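Home | Reviews | Data tools | Guides | Contact

Fikel Health Spending Tables: review

Fikel is a subscription service that collects public health spending figures and puts them into tables and charts. I used it through July while writing a report on hospital and prescription costs for Grerkside. The basic plan is £9 a month.

The service covers 80 countries. For most of them you get total spending, spending per person and the share paid by patients themselves. Each table names its source and says whether a figure is final, provisional or a forecast. Forecast years are shaded grey on the charts, but the shading is lost when you download them.

Searching is quick if you know the official term. "Medicine costs" gave me nothing, while "pharmaceutical expenditure" brought up 206 tables. Filters for year and region cut that to seven, and two of those were the same table under different titles.

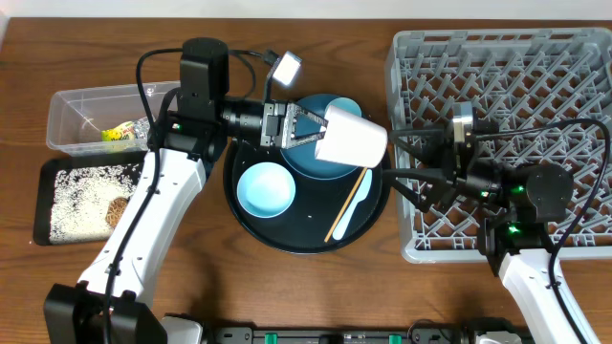
Downloads and notes

Tables come out as spreadsheets or plain text. The spreadsheets opened cleanly, with the footnotes on a second sheet. Currency conversion is done at the yearly average rate, and there is no way to switch it off. I went back to the original sources for anything priced in local money.

Compared with Lapiņa

Lapiņa costs more and covers fewer countries, but it keeps older versions of each forecast, so you can see how an estimate has changed. Fikel overwrites them. Sisside is free and fine for single figures, though it has no downloads.

I have kept the basic plan for another quarter.

14 shares | 3 comments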